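Durngate opens gear assembly bench for short training courses

Durngate, the small-parts training workshop in Bramombridge, will open its new gear assembly bench to outside learners in March. The courses are meant for people who put together or repair small mechanisms as part of their job and for those who would like to start.

The bench was fitted out over the winter in the former packing hall on the Erkumville side of the site. It replaces a row of older benches that had served the workshop's own trainees for many years. Over 431 people asked for a place on a bench course last year, and the old room could take only a small share of them.

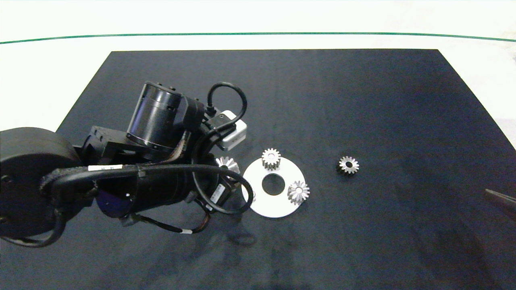
Durngate chose the new work surfaces after trying several kinds with its own trainees. Small metal parts are easy to lose sight of on a pale worktop under strong light, and they roll when knocked. A large black mat on the white tabletop gives a matt, dark ground to work on, and there is still a strip of clear table beyond it. The mats are expected to pick up smudges and scuffs in daily use and will be replaced when they no longer lie flat.

Chiyo Hirose, who runs the training programme, said: "Most of the questions we get are about the first hour. People want to know how to lay out the parts, which one goes down first and how to tell that the teeth have met properly. We have written the course around that, and we go slowly. Anyone who has only worked with larger machinery will find it a change of pace."

The first course, called Eklund after the practice set used in it, deals with simple gear trains. Learners begin by sorting and checking the parts, then move on to seating gears on a round carrier plate and turning them by hand to feel for tight spots. They take the assembly apart again at the end of each exercise and put the parts back in order for the next person.

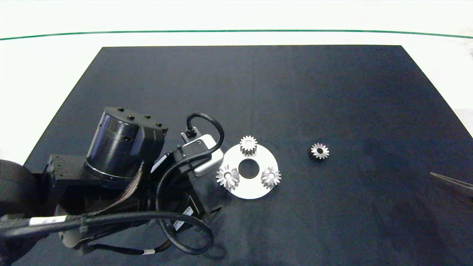 A second course covers inspection. It looks at worn and chipped teeth, dirt in the bore and the marks left by poor alignment, and learners keep a written record of what they find. It can be taken on its own by people who already have some assembly experience.

Each course lasts 2 days, with no more than 6 learners to a group. Sessions start at 9 am and finish at 4 pm, with a break for lunch. Tools and parts are provided. Learners should bring safety glasses if they have their own – spare pairs are kept in the workshop – and should wear close-fitting sleeves.

Teguh Gunawan, workshop manager at Durngate, said: "We wanted a bench where you can see what you are doing and where the parts stay put. The old tops were fine for bigger work but they were tiring to use for anything this small. Our trainees have been on the new one for a few weeks now and they have asked us to change the rest."

Places can be booked through the Durngate office in Bramombridge. Employers wishing to send a full group should contact the office before booking, as group dates are arranged separately. Details of the inspection course will be sent to everyone on the present waiting list.

Notes to editors

Durngate provides practical training in the assembly and repair of small mechanical parts. Visits to the workshop can be arranged through the office.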